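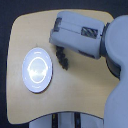

What Happens in a Hotel While You Are Asleep?

Have you ever stayed in a hotel? Maybe you bounced on the bed, opened every drawer, and raced down the hall to find the ice machine. A hotel can feel a little bit magical. You leave your towels in a heap, go out to see the sights, and when you come back there are fresh ones folded on the rack!

It isn't magic, of course. It's people, lots of them, and they work all day and all night. Let's follow one full day and night at a hotel and find out what they do. Our hotel is called the Prorska. It stands near the harbor in a town called Letia, it has 13 floors, and on a busy night in December it can have 800 guests sleeping inside. That's more people than there are in many schools!

Early morning: the kitchen wakes up

Long before the sun comes up, the bakers are already at work. They mix dough, shape it into rolls, and slide big trays into the ovens. Other cooks crack eggs (so many eggs!), slice melons, and stir giant pots of oatmeal.

Cooking breakfast at home is pretty simple. You know who's hungry and you know what they like. A hotel cook doesn't know if everyone will come down at once or in little groups. So the kitchen looks at a list each night that tells them how many guests are staying and how many of those are children. Lots of children means lots of pancakes.

Breakfast at the Prorska is a buffet, so guests walk along a long counter and pick what they want. The servers keep an eye on every dish. When the scrambled eggs get low, somebody brings a new pan before the old one is empty.

Morning: time to check out

After breakfast, many guests pack their bags and go to the front desk. Leaving a hotel is called checking out. The person at the desk, called a front desk agent, makes sure the bill is right and takes back the room keys.

Let's talk about those keys, because they're really clever. Most hotels don't use metal keys anymore. They use plastic cards! When you check in, the agent puts a card into a little machine that writes a secret code on it. The lock on your door knows that code. It also knows what day you're leaving. Once you check out, the code stops working, and the next guest gets a brand new one. If you lose your card, the agent just makes another, and the lost one won't open the door.

Some hotels let you open the door with a phone. Some old hotels still have metal keys on heavy brass tags. Why so heavy? So you'll notice if you're about to walk off with one in your pocket!

Late morning: the great cleanup

Now the busiest part of the day begins. Every room where a guest has left has to be made ready for a new guest, and there are only a few hours to do it.

The people who do this are called room attendants, and they work in the housekeeping department. Each one has a cart loaded with sheets, towels, soap, trash bags, and cleaning sprays. A good room attendant has a special order for doing things. At the Prorska it goes like this:

Open the curtains and look for anything the guest left behind.
Take away the trash and the used sheets and towels.
Make the bed.
Clean the bathroom.
Dust everything, even the tops of the picture frames.
Vacuum the floor, starting at the window and ending at the door.

Can you guess why they vacuum toward the door? If you started at the door, you'd have to walk back over your nice clean carpet to get out, and you'd leave footprints!
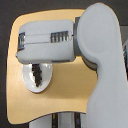 When the attendant is done, a supervisor comes to check. Supervisors look in places most of us would never think of, like behind the bathroom door and under the bed. Only then does the room get marked "ready" on the hotel's computer, and the front desk can give it to someone new.

And what about the things people forget? Phone chargers are the big one. Hotels also find glasses, pajamas, library books, and plenty of teddy bears. Everything goes to the lost and found with a label saying which room it came from and when. If you ever leave your favorite bear behind, ask a grown-up to call the hotel. There's a good chance it's sitting safely on a shelf.

Noon: a mountain of laundry

All those used sheets and towels have to go somewhere! At the Prorska they travel down a laundry chute, a kind of long metal slide inside the wall. (No, you can't ride on it. It's only for laundry, and it would be very dangerous for a person.)

Down in the basement, the washing machines are so big you could park a bicycle inside. After the wash, the sheets go through a wide machine with hot rollers. It dries and presses them, and they come out smooth and flat. Two workers catch each sheet by the corners and fold it in just a few seconds. Try that at home with a friend and see how fast you can get!

Many smaller hotels don't have room for a laundry. They send everything to a laundry company instead. One such company, Poulain, picks up from 8 small hotels around Letia and brings back clean bundles the next morning.

Afternoon: hello, new guests!

In the afternoon, the lobby fills up with suitcases. Now it's time for check-in. The agent finds your name in the computer, which already knows what kind of room your family asked for. Do you need a crib? A room near the elevator? Two rooms with a door between them? All of that is written in your reservation, and somebody has been busy fitting everyone together like a giant puzzle.

It's a tricky puzzle, too! Suppose a family wants to stay an extra night, but their room is already promised to someone else. The agent has to find a free room and move people around so that everybody has a place to sleep.

In some hotels you'll meet a concierge (say it like this: kon-see-AIRZH). That's the person who helps you have fun in town. A concierge can tell you where the aquarium is, what time the boats leave, and where to find the best ice cream. You're allowed to ask, even if you're a kid. Concierges love a good question!

Bellhops help with the bags. They know the quickest way to every room, and they use a service elevator that guests hardly ever see.

Evening: fixing things

What if your lamp won't turn on, or the shower only runs cold? You call the front desk, and they send someone from the maintenance team. These workers fix leaky faucets, squeaky doors, stuck windows, and TVs that won't do anything. They also look after the big machines guests never see, such as the boilers that heat the water.

Think about how much hot water a hotel needs at shower time. At home, the hot water might run out after two or three people. A big hotel has huge tanks, and pumps that keep hot water moving around in the pipes all the time, so it reaches you quickly even on the top floor.

Night: who stays awake?

By midnight the lobby is quiet and most guests are asleep. But the lights at the front desk are still on. The person there is called the night auditor. "Audit" means to check numbers carefully. The night auditor goes over all the money from the day and makes sure every bill adds up. Then the hotel's computer is moved on to the next day's business.

The night auditor also helps anyone who turns up late. Airplanes get delayed, and a tired family might walk in at 2 in the morning wanting nothing in the world except a bed.

A security guard walks the halls to make sure the doors are locked and everything is safe. Cleaners polish the lobby floor while there's hardly anyone around to walk on it. And down in the kitchen, somebody is switching on the ovens again.

Words to know

Amenities: the extras in a hotel, like soap, shampoo, or a swimming pool.
Lobby: the big room you walk into from the street.
Occupancy: how full a hotel is. If every room is taken, it's at full occupancy.
Reservation: a promise that a room will be saved for you.
Suite: more than one room joined together, often with a sofa. Say it like "sweet."
Turndown: an evening visit when someone gets your bed ready for the night. Some hotels leave a chocolate on the pillow!

Try it yourself: run a tiny hotel

You can open a hotel for your stuffed animals! Use a shelf or some shoeboxes for rooms and give each room a number. Make a reservation book, and write down who's coming and how many nights they'll stay. Give your hotel a name. One class called theirs the Grand Stilov and made key cards out of cereal boxes.

Then try these problems. What will you do if the giraffe doesn't fit in its room? What if three bears arrive and you only have one room left? Write down what you decide, and don't forget to plan breakfast.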